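Party Hosts Wanted for the Spring and Summer Season, Moltwood

Lundodo Nights is looking for 8 new hosts to join our evening tours around Moltwood, and we would love to hear from you if you are the sort of person who ends up chatting with the whole table at somebody else's birthday! We take groups out for birthdays, bachelorette nights and work parties, with dinner first, then games, then dancing for whoever still has the legs for it.

You will meet your group at the Yensuk Street office, walk them between venues, run the quiz and the silly games, and see that everyone gets to the last stop (and has a ride home). Most groups are 30 people or fewer, and you will always work with a second host. 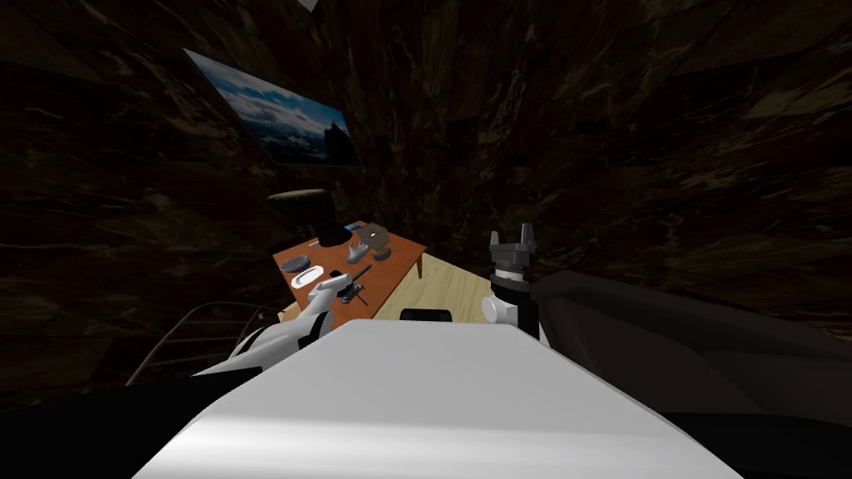 Simulated view over a white robot's body, arms at the table

No experience needed, truly. Some of our best hosts came to us from daycare jobs and shoe stores. You do need to be 21 or over, free on weekend evenings, and happy to stay sober while everybody around you is having a drink. Training is paid and starts in April, and dinner is on us every shift.

To apply, send us a few lines about yourself and the best party you ever went to through the form on our Jobs page, or drop a note at the office, 251 Yensuk Street.

Posted Mar 20, 2025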